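Jan 26, 2026 - kitchen bench, arm back on after the firmware update

Spent most of the day on the counter-clearing chore again. Aatos wants an answer for the Miettinen people by April on whether this thing could tidy up after breakfast in a real kitchen, and my answer this morning was "sort of, if you like waiting."

Fruit is fine now! I was ready to fight with the banana and it just worked, once Tyyne lowered the closing force and I stopped approaching from the stem end. We ran 121 picks before lunch and I only had to hit stop on 7 of them. Apples still roll if the first touch is off center, and then the planner sulks for up to 7 seconds before it tries again. Santeri says that's the Vatow depth filter and he can fix it. He said that in the fall too.

Bags are another matter. Chips especially - the bag crinkles, the shape changes, and the grasp we picked is a grasp on something that doesn't exist anymore. Pinching the top seam works better than going for the middle. I'd like to try the softer fingertips from Stimley (Orvokki has a set in her drawer, ask first).

Glass jars I'm leaving alone until the slip detection is back. Same with anything that has a loose lid. 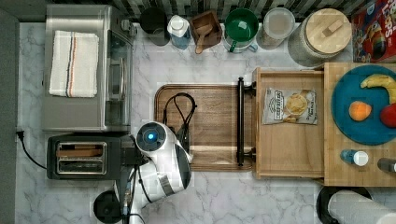
Arsen asked why I don't clear away the clutter and get cleaner numbers. Well, because my own counter at home looks like this by 8 in the morning, and a robot that needs a bare surface before it can tidy a surface is no use to me. I did agree to log cable snags separately, so there's a new column in the sheet. Please fill it in, even when it's zero.

For tomorrow:

- rerun the bag set with seam grasps only
- wipe the camera cover
- try the dish towel, folded first, then dropped any old way
- find out who changed the home pose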